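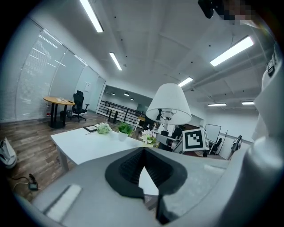

Acceptance Criteria

2 January 2020 is how the head office writes it. The log says January 2, 2020.
By Drevutari
5 min read

The Garrido had a ribbed black rubber pad with a notch in it, and the Vuswood had a flat one. That was the difference we had been asked to measure. Everything else in the comparison was to be held constant: the desk, the lamp, the marker card, the three plants, the order of the tasks and the person holding the gripper. The person was me.

The upstairs office at Timstead had been chosen over the lab because the client wanted ordinary surroundings. The lab had grey walls and controlled light. The office had fluorescent panels, a railing along the drop and blinds down one side. I wrote in the plan that the blinds would be in the same position for every session, and then spent part of the first morning working out how to record a position for blinds. I settled on a strip of tape on the cord.

The procedure was as follows. Stand at the white desk. Bring the gripper up until the marker was in view. Wait for the tracker to lock. Close on the object, lift it, move it, set it down, release. Withdraw until the tracker reported a stable pose, then stop the recording. My colleague sat out of view with the laptop and called out the task from a sheet. She had written the sheet herself and had randomised it properly, with a seed.

The pen was the difficult object. It was thin and dark and it lay flat on the desk. The Vuswood would pinch it by the barrel and then let it turn, so that it hung from the jaws at whatever angle it liked. The Garrido drew it into the notch. I could feel this through the handle as a small step, like a drawer going past its catch. I mentioned the step to my colleague and she asked whether it should go in the notes. I said the notes were for the client. She put it in a separate file.

By the end of the first block the Garrido was ahead on the pen and behind on the plant pots. A pot is wide and tapers downwards, and the notch met it along two edges when one broad surface would have done better. None of this was surprising. The client could have been told it over the telephone.

The surprising part was in the tracking data.

Each recording ends with a withdrawal. The gripper moves back from the desk, the marker gets smaller in the view, and the pose estimate settles. My colleague plotted all the end poses on one chart to check for drift. With the Vuswood they made a loose cloud, as one would expect from a human arm. With the Garrido they made a loose cloud and, beside it, a second cloud, small and tight, displaced 36 millimetres towards the railing.

She checked the calibration. It was good. She checked the marker, which had not moved against its pencil line. She asked me whether I had been standing differently, and I said I had not, and she said that was what the tape on the floor was for and went to look at it. My shoes had been inside the tape.

We repeated the block. The second cloud came back in the same place. It held 47 recordings out of 472, and they had nothing in common that we could find. Some were the pen and some were pots. Some were from before lunch. In all of them the grasp had succeeded.

I suggested that the Garrido was heavier and that my arm was correcting for it. My colleague weighed both grippers on the post room scales. The Garrido was the lighter of the two. I suggested that I was tired. She sorted the recordings by time and showed me that I had not been tired in any order.

After that she asked me to do 10 withdrawals with nothing in the jaws and my eyes closed, and to say aloud after each one whether it felt the same as the last. I said "same" each time. She did not tell me the result straight away. She turned the laptop round and let me read the chart for myself. Four of the points were in the small cloud.

"You don't notice it," she said.

"No."

"Then it's not in the operator notes."

"It's an operator effect."

"It only happens with the one gripper."

We discussed which section it belonged in for longer than the matter deserved. If it was the operator, the comparison needed a second operator, and there was no second operator in the budget. If it was the gripper, we needed a mechanism, and we had taken the thing apart on the round table by the blinds and found a spring, a linkage and the pad. The spring was within tolerance. I put it back together and the handle felt as it had before, including the step.

She offered to hold it herself. This was outside the plan, so we did it after the last scheduled session, with the logging on but the run marked as a test. She picked up the pen, moved it, set it down and withdrew. She did this until she had a cloud of her own. There was only one. It was tight, and it was 36 millimetres towards the railing.

She looked at the chart for a while. Then she asked whether the lamp had been that bright all day, and I said it had, and that its setting was in the plan.

The report went out at the end of January. It recommended the Garrido for thin objects and the Vuswood for pots, and gave the success rates by object in a table. The end poses were in an appendix, with both clouds shown in the same colour, as the template allows one colour per device. The client replied with two questions about the price of replacement pads.

I still have the Garrido, as the return label was never sent. It is in the cupboard with the tape and the marker card. When the cupboard is opened I take it out first, to get at the other things, and put it down on the desk behind me. My colleague has started pencilling a line where I leave it.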